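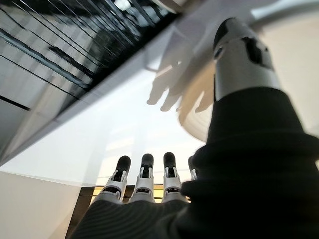
Ticket 513: Light panel, back room, Drindau
Opened by: Tamsin Zamora
Assigned to: Imtiaz Howlader
Status: Open (closed once, reopened)

Tamsin Zamora, 1/27/25
The ceiling panel over the long bench has started humming again and the light dips when the heating comes on. It was reported in November and marked as fixed. I don't think it was fixed. I think it was quiet on the day somebody came to look.

Imtiaz Howlader
Thanks Tamsin. The November note says "driver reseated, tested OK". Could you switch it off at the wall, leave it for ten minutes and try again?

Tamsin Zamora
Done. It hummed before and it hums now. I did this in November as well, twice, at your request.

Imtiaz Howlader
Understood. Does it happen with the heating off?

Tamsin Zamora
The hum does. The dipping doesn't, or not that I've caught. Rosalind says she has seen it dip with the heating off but she wasn't sure whether that was a cloud going over, so I wouldn't put much weight on it.

Rosalind Wojcik
It might have been a cloud.

Imtiaz Howlader
Supplier (Arkia) suggests the diffuser sheet is sitting badly and rattling against its trim. They recommend foam tape along the long edge.

Tamsin Zamora
A loose sheet would explain a rattle. I can't see how it explains the light going down. Did they say anything about that part, or did they only read the first line?

Imtiaz Howlader
They only mentioned the noise. I've asked again. Chalerm will do the tape in the meantime.

Chalerm Klinhom
Tape fitted, 3 strips. Sheet was a bit slack on the door side. Hum is softer but I could still hear it standing on the ladder. Put my hand flat on the sheet and it made no difference, so I doubt the sheet is the cause. Driver feels warmer than the one in the corridor. No meter with me.

Imtiaz Howlader
Closing as improved.

Tamsin Zamora
Reopening. Chalerm has just written that he doubts it. "Softer" was not what I asked for, and it dipped again after lunch, for roughly 4 seconds.

Imtiaz Howlader
Fair enough, reopened. Replacement driver ordered. Chalerm to check the supply at the switch with a meter before fitting, heating on and then heating off, and write both readings here.

Tamsin Zamora
Fine. Please leave the ticket open until it has had 2 weeks with the new driver in and the heating running.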